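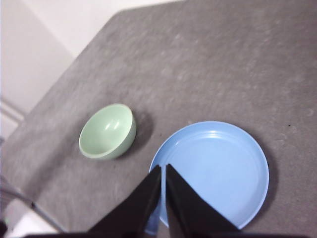
Issue 12

The Drivum Arm: Frequently Asked Questions
Salem Shared Workshop, August

These are the questions that come up most often from members building the Drivum arm, either on the benches in Salem or at home. Answers were put together by Teemu Kettunen from the build notes and the question sheet by the door. If your question is not covered, write it on the sheet.

What is the Drivum?

It is a tabletop robot arm with a two-finger gripper and a small camera at the wrist. The plans are free to members. The arm is meant to pick up and move light household items such as bowls, plates and cups. It is not strong enough for tools or full bottles.

What does it cost to build?

Plan on $400 in parts if you print the plastic pieces yourself on the workshop printers. The motors are more than half of that. The price does not include the computer, and it does not include filament, which you pay for by weight at the front desk.

How long does it take?

Most people need roughly 60 hours from first print to first pick. Printing is not counted in that. Wiring takes longer than new builders expect, and so does calibration. If you have built a printer or a CNC machine before, you will be faster on the mechanical side and probably not on the software side.

Can I build it at home?

Yes. You need a solid table, a soldering iron, a set of metric hex keys and a place where the arm can stay bolted down between sessions. A folding table will work for assembly but not for running the arm, as it shakes when the shoulder joint stops and the camera view shakes with it.

Which gripper should I build, the Erkus or the Vetton?

The Erkus has two tapered fingers that narrow toward the tips. The Vetton has wide flat pads. For tableware, build the Erkus. Narrow tips can go over the rim of a plate or bowl, one finger inside and one outside. The Vetton pads are better for boxes and foam blocks. Both bolt to the same wrist plate, and swapping them takes a few minutes once the cable is unplugged.

Do the fingers have to be black?

No, but we suggest a dark, matte filament. The fingers take up a large part of the wrist camera's view, and shiny or bright ones throw reflections that confuse the object finder. Avoid any color that you also plan to pick up.

Why are the practice dishes a bowl and a plate?

They are cheap and they cover two different problems. A small bowl has a rim that stands well up off the table, so the fingers have room. A plate is wide and low, and the tips have to come down much closer to the surface before there is anything to hold. A light green bowl and a light blue plate on a gray tabletop are a good pair to begin with. The colors are easy to separate from the table and from each other.

Should I start with the bowl or the plate?

Start with the bowl. Move to the plate when you can pick up the bowl from anywhere the arm can reach. Do not start with both on the table. Add the second dish when each one works alone.

How should the gripper approach a plate?

Come in over the rim with the fingers open only a little, stop just above it, and check the position in the wrist camera. You should be able to see part of the rim in the gap between the fingertips. If all you see in the gap is the flat center, back up and move outward. Then open to the grip width, lower slowly and close. Going in wide open works for bowls, but on a plate the outer finger tends to hit the table first.

The fingers cover the thing I am trying to pick up. Is the camera mounted wrong?

Probably not. With the standard mount the fingers come up from the bottom of the picture and hide part of whatever is under them. This is expected. The software should find the dish from farther back, save the position, and use the close view only for small corrections. If the fingertips are not visible at all, the mount is tilted too far up. Loosen the two screws on the bracket, tip it down and run the calibration again.

My arm keeps trying to pick up a shadow. What do I do?

This is the most common complaint with lights overhead. A dish throws a dark curved shadow beside it, and on a gray table the edge of that shadow can look like a rim. There are a few things to try, in this order:

Raise the edge threshold in the settings file by small steps.
Turn on color matching, which is off by default.
Add a second lamp on the side where the shadow falls.
Move the table so it is not directly beneath one fixture.

Bright glints inside a glossy bowl cause a similar problem. A matte bowl fixes that, and so does a sheet of tracing paper taped over the lamp.

Do I need a plain table?

It helps. Light speckles and smudges are usually fine. Marks with a curved outline are worse, for example the ring left by a cup, and they should be cleaned off if they will come off. Wood grain with strong lines gives a lot of false edges. A plain cloth is not a good answer because the fingers catch it.

How close together can two dishes be?

Leave enough bare table for one finger to fit between them with room to spare. If you can't do that, pick the outside of the rim, on the side away from the other dish. The software does not work this out for you yet. You have to set the pick side by hand.

What happens if the fingers hit the table?

The wrist motor should trip and the arm should hold still. Press the stop button, lift the arm by hand with the power off, and look at the fingertips. A chipped tip should be replaced, not sanded, or the two fingers will no longer meet evenly. Print a spare pair when you print the first.

Can I leave it running while I go to lunch?

No. Someone who knows where the stop button is has to be at the bench whenever the motors are powered. The same rule applies to overnight tests. At home it is up to you, but we would ask you to do the same.

Where do I store a half-finished arm?

On the shelves behind the laser cutter, in a bin with your name and the month on it. Coil the cables and tape the gripper shut. Bins without a name are moved to the parts pile after 12 weeks.

Can I change the design and share it?

Yes. Put your files in the shared folder with a short note saying what you changed and which gripper you tested it with. Please keep the wrist plate hole pattern the same so that other people's grippers still fit.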